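The Return of the Stripe
Textiles

The striped cloth has seldom been given much attention by those who write the history of household goods. It was cheap to weave and simple to repair, and for these reasons it was used until it fell apart. What has come down to us in museum stores is a small part of what was once made, and the greater share of it is mattress ticking, apron cloth and sacking.

The exhibition which opens at the Weltwood in July sets out to correct that neglect. It brings together 300 pieces from the collection of the former Praltgate mill, most of which have never been shown. The mill closed in the last century and its pattern books passed to the museum in 13 tea chests, where they remained unopened for some years while the building's roof was replaced.

Boglárka Mészáros, keeper of textiles at the Weltwood, has led the work of cataloguing. Her first task was to settle how the patterns should be named. The mill's own clerks used numbers, and pattern 3028, a black stripe on white with equal bars, appears in the order books more often than any other. Shops that bought it gave it names of their own. In one town it was sold as butcher's stripe, in the next as chapel stripe, although the cloth came from the same loom.

"The number is the only thing we can trust," Ms Mészáros said. "A trade name tells you what the shopkeeper thought his customers wanted to hear."

The plain black and white stripe

The lasting appeal of the two-colour stripe owes a good deal to cost. A weaver needed only one dyed yarn and one bleached, and a fault in the warp could be seen at once and put right. Black was nevertheless a difficult colour. Early dyes turned brown in sunlight or bled into the white at the first wash, and the Praltgate letters contain many complaints from buyers on this point. A reliable black was not achieved at the mill until its dye house was rebuilt, after which orders rose steeply -- so steeply that two neighbouring sheds were leased to meet them.

The direction of the stripe was a matter for the maker of the finished article. Shirts and aprons were generally cut along the length of the cloth. Bags were at times cut on the slant, which used more material but gave a livelier effect.
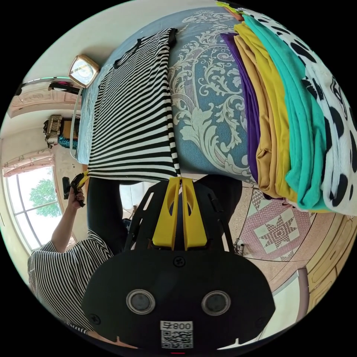
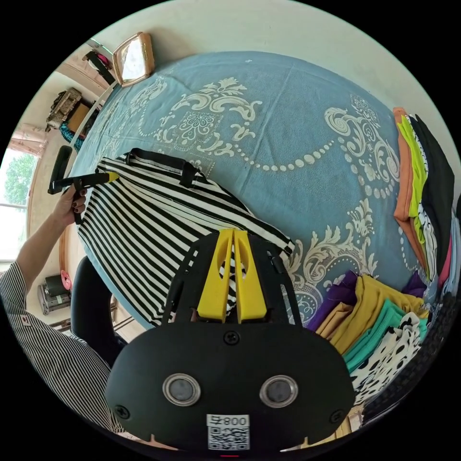 Black and white stripes in domestic use: a shirt, first, and a bag with diagonal stripes on a patterned tablecloth.

Caring for striped cloth

The museum receives regular enquiries from members of the public who have inherited household linen and wish to keep it in good order. Its advice is brief. Old cotton should be washed by hand in cool water, without bleach, and dried flat out of direct sun. Before washing, a hidden part of the black should be pressed with a damp white cloth. If colour comes away, the piece should be left unwashed and shown to a conservator.

Folding does more harm than is commonly supposed. A crease kept in one place for many years will break the threads along its length, and the museum refolds its own holdings along new lines each spring. Larger pieces are rolled on card tubes covered with plain tissue.

New weaving at Boros

The final room of the exhibition is given to present-day work. The weaving firm Boros was lent the Praltgate pattern books for a winter and has produced a short run of cloth from them under the name Welis. The firm made no attempt to copy the old yarns, which were coarser than anything now spun for clothing, but the proportions of the bars have been kept.

Lengths of the new cloth will be on open display, and visitors may handle them. The older pieces are shown in low light behind glass. A printed catalogue, with the full list of mill numbers, will be sold in the museum shop.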